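Ma check-list buanderie avant l'été, avec mes commentaires

J'ai refait tout le tour de la buanderie hier soir, papier en main, et comme vous êtes plusieurs à m'avoir réclamé ma liste, la voilà au propre (enfin, presque !). Je la fais deux fois par an, normalement en mai, mais cette année j'ai pris du retard. Cochez, raturez, ajoutez les vôtres.

1. Tuyau d'arrivée d'eau
[x] Pas de craquelure, pas de renflement
[x] Robinet qui tourne sans forcer
Je passe un mouchoir en papier tout le long du raccord et je le regarde à la lumière. Le mien avait une petite auréole côté robinet, j'ai changé le joint dans la foulée.

2. Prise et câble
[x] Fiche froide après un cycle complet
[ ] Plus de multiprise derrière la machine
Alors oui, la case est vide. Mirjam Ruchti, ma voisine du dessus, me fait les gros yeux chaque fois qu'elle descend, et elle a raison : une machine et un sèche-linge, ça se branche chacun sur sa prise murale. L'électricien passe bientôt, promis.

3. Sèche-linge
[x] Filtre vidé
[x] Logement du filtre aspiré
[x] Grille du condenseur rincée
C'est LE point à ne pas sauter. Le filtre, tout le monde y pense, mais dessous il y avait de quoi rembourrer un coussin ! J'ai réglé un rappel tous les 5 cycles sur mon téléphone.

4. Tri et pliage
[x] Poches vidées (briquets, piles, mouchoirs)
[x] Rien de gras dans le sèche-linge
[x] Corbeilles hors du passage
Un vêtement bien étalé, on repère tout de suite la tache d'huile ou la couture qui lâche ; en boule, on ne voit rien du tout.

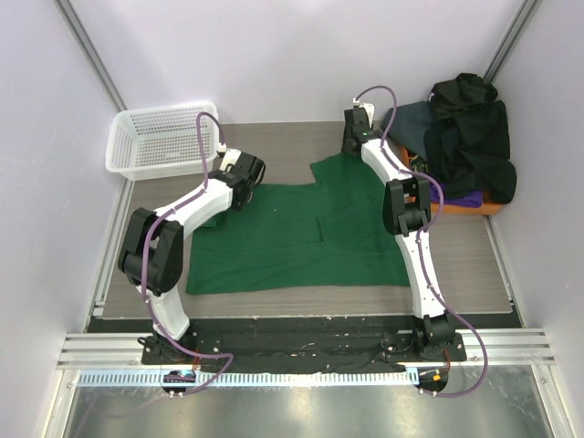
Du vert, à plat ou chiffonné sur la table.
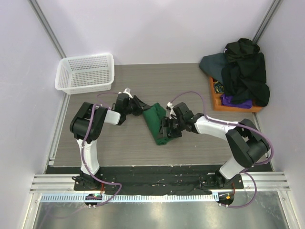

5. Produits
[x] Bouchons vissés, bidons en hauteur
[x] Javel et détartrant sur deux étagères différentes
[ ] Étiquettes lisibles partout
J'ai un bidon dont l'étiquette est partie en lambeaux. Lessive ou adoucissant ? Aucune idée, il part à la déchetterie. Et ne transvasez jamais dans une bouteille de boisson, même « juste pour deux jours ».

6. Sol et évacuation
[x] Siphon dégagé
[x] Machine de niveau
[ ] Tapis antidérapant
Le tapis gondole dans un coin et je me prends le pied dedans une fois sur deux. À remplacer avant les vacances, je note en gros !

Bilan : trois cases vides, je reviens cocher ici dès que c'est réglé.

Mis à jour le 25 juin 2020

Articles récents
Détartrer sa machine sans l'abîmer
Ma check-list cave et chaufferie
Étendage intérieur : 12 idées pour petits appartements
Détecteurs de fumée : où je les ai posés
Le grand tri des produits ménagers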